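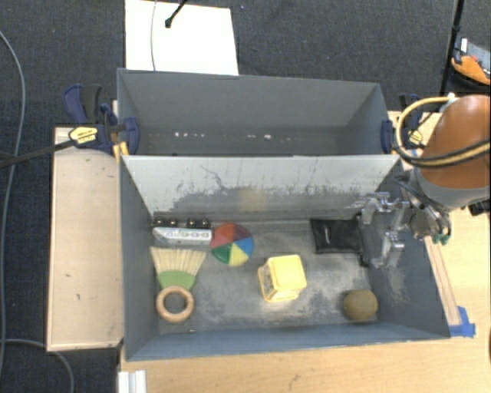

**Furkwood open storage bin, gray**

Rating: 4 out of 5

I bought two of these in February to replace a pair of Ankrah crates that had cracked at the corners. They stand one behind the other on the bench and hold whatever has no fixed place: a toy vehicle, a ball, a small hand broom, a flat pouch.

The bin is a plain open rectangle. Inside length is 19 inches, and mine weigh 6 pounds each on a kitchen scale. The walls did not bow when I filled one with paper and carried it to the car.

The floor marks easily. Mine is scuffed all over, and washing with dish soap makes no difference to the scratches. The marks are shallow and I can't feel most of them with a fingernail. The Hosico bin I tried earlier has a ribbed floor that hides wear better, but straw from a broom collects between the ribs. A flat floor wipes out in one pass.

There are no dividers. Round items roll until they meet something, and small ones end up underneath larger ones. Flarkiva sells a loose insert that Erhan Sezer uses in his; it fits with a slight gap at one end — acceptable for tools, less so for coins or screws.

No lid is offered. I took off one point for the floor finish and would buy the same bin again.

Rekha Bhatia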